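August 26, 2026
Cube drawer, cleanup and lube test

Went through the puzzle drawer this morning. Most of the cubes in there had gone stiff or gritty, and two had stickers lifting at the corners. Pulled the bad stickers, wiped the plastic with a damp cloth and left them on the rack by the window.

Opened the older Saner cube first. Popped one edge piece, then the rest came out easily. A lot of gray dust on the core and under the centers. Washed the pieces in warm water with a drop of dish soap, rinsed, dried on a towel. Do not use the hot air gun for this, the stickers curl. Screws were uneven, so I backed them all out and brought them in by 2 turns, then adjusted by feel.

Lube: Katayama silicone, the thin one. One drop per side of the core, work it in with slow turns, wait, then one more drop if it still drags. The Perau grease is too heavy for a cube this size. It felt fine for the first few turns and then went gummy. Wiped it all off again, which took longer than putting it on.

Turn counter on the bench reads over 4,000 for this cube since the last service. I had written 474 on the tag, so the tag was never updated. New tag is on the cube bag now. Please write the number down when you put one back. 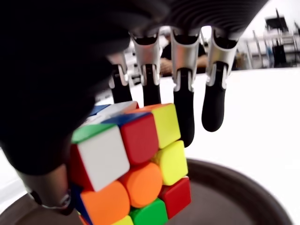
Scrambled is fine for storage, no need to solve them first. What matters is that the layers are lined up before the cube goes in its bag. Leaving a face part turned puts a set in the springs and it catches on that side afterward.

Sticker sheets: we have the Prisent set in drawer 43, full colors except orange, which is down to a few singles. Yellow and white are the ones that wear first here. Ordered orange and a spare white.

Still to do: second Saner cube, tighten the blue center cap, find the small screwdriver.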